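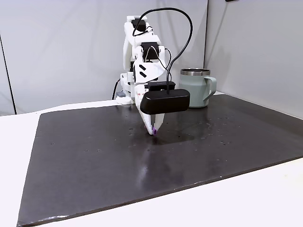 White arm, grey mat, plenty of cable.

1/ Okay, thread time. I spent most of February rewriting the follow-up emails our sales team sends after a demo, and I have opinions. Grab a coffee.

2/ Background for anyone new: I do marketing at Brernaden, we sell scheduling software to trades businesses. Plumbers, sparkies, a few landscapers. Our reps were sending one email after the demo and then going quiet for a fortnight!

3/ I pulled the last 3000 sends out of Murkus (our CRM, don't get me started on the export button) and read way more of them than was healthy. So many began with "just checking in". So. Many. I've banned it from my own inbox too.

4/ The first fix was dull. Every follow-up now has to mention one thing the prospect said in the demo, in their words. If the bloke said his roster was "a dog's breakfast", the email says dog's breakfast. Reps grumbled for a week and then started competing over who had the best quote.

5/ We also cut the sequence from 5 emails to 4. The one we dropped was the case study PDF. I loved that PDF — I made that PDF — but people would rather have two lines about a business their own size.
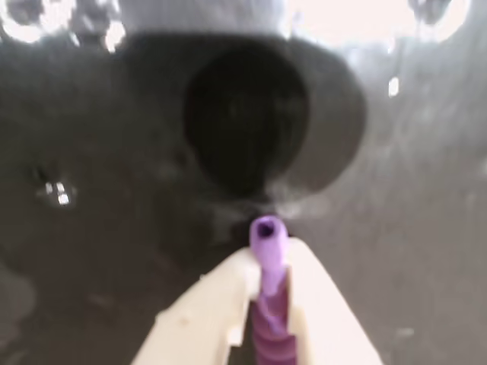 6/ SUBJECT LINES
Short, lower case, something you'd send a colleague. "your question about invoicing" is the one I keep pinching for everything. The clever ones I wrote (there were puns, I'm sorry) got binned by the second week.

7/ Timing: the first email goes out the same arvo as the demo, the next one 2 days later. We tried leaving it longer for the bigger accounts, Mendoza being the main one, and their ops team rang us asking where the pricing was. Fair enough.

8/ A few of you asked about tools. We trialled Stistance for the automated bits and I quite like it for reminders. I wouldn't let it write the emails. It kept signing off "warmest regards" on behalf of a rep who has never been warm before 10am in his life.

9/ Still haven't sorted what to do with people who reply "maybe next financial year". At the moment they go in a spreadsheet with a colour code only I understand. If you've got a system that's better organised than mine, please reply and I'll happily steal it.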